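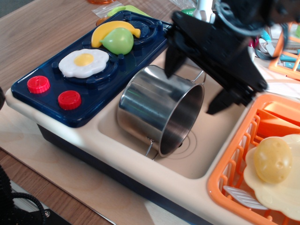

**Assistant for our play group, part time, from September**

Gresaston Play Group is looking for one assistant to join us for the autumn. We are a small group for children from two to five years old, and we meet in the ground floor rooms of the Biltico building, at the end of Pandey Street. The job is 20 hours a week, mornings only, and it is paid by the hour.

**What you will do**

You will help the lead teacher with the morning, from opening the door to the last goodbye. This means greeting parents, helping with coats and shoes, preparing the snack, reading aloud, and sitting on the floor very often. You will also write a few lines in the day book before you go home. It can be short, but the parents do read it.

We work a lot with pretend play. The children cook, they run a shop, they take the bus to the grandmother. An adult in this kind of play should follow the child and not give too many ideas. If you are served soup for the fifth time, please eat it with interest. 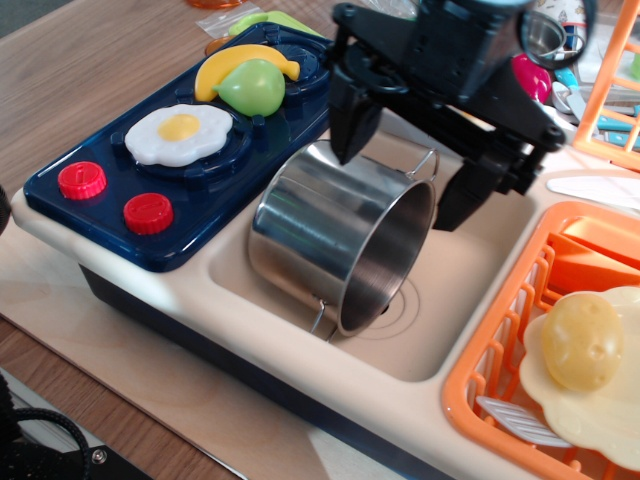

On two mornings in the week we go outside to Gaseck Park, also when there is light rain. It is a walk of 20 minutes with short legs. You should be comfortable to walk slowly and to stop for every snail.

**Who we are looking for**

- You are 21 or older.
- You have some experience with small children. It can be from work, from your own family or from babysitting over a longer time.
- You speak English well enough to talk with parents about the day. It does not need to be perfect, mine is also not. Spanish is very welcome, as many of our families speak it at home.
- You can lift a child and carry a folding table.
- You agree to a background check. We pay for it.

A first aid certificate for children is good to have. If you do not have one, we will send you to the course in September and you will be paid for these hours.

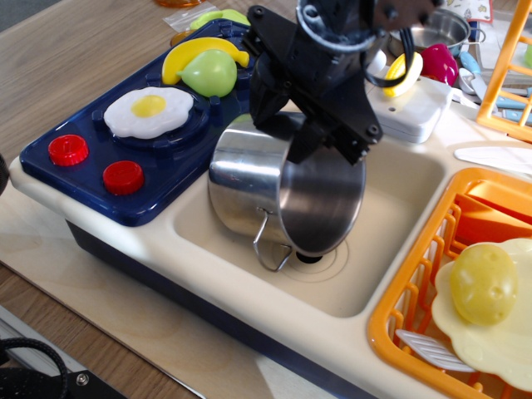

*Egg, banana and pear at the play kitchen.*

**What we offer**

There are 3 adults in the room with you every morning, so you will never be alone with the whole group. You will have paid training days, a free snack (the real one) and the same holidays as the local schools. After the first term we will talk together about how it goes and if you would like more hours.

**How to apply**

Please write a letter of one page and tell us what you have done with children before and why you would like to work with this age. Add the name and phone number of one person we may call. A photo is not needed. You can leave the letter in the mailbox next to the green door or give it to Sheyla Huanca at the front desk, any morning before noon.

We invite everyone who fits the list above for a visit of one morning. The visit is paid too. Questions about the hours or the pay also go to Sheyla.

Posted August 22, 2025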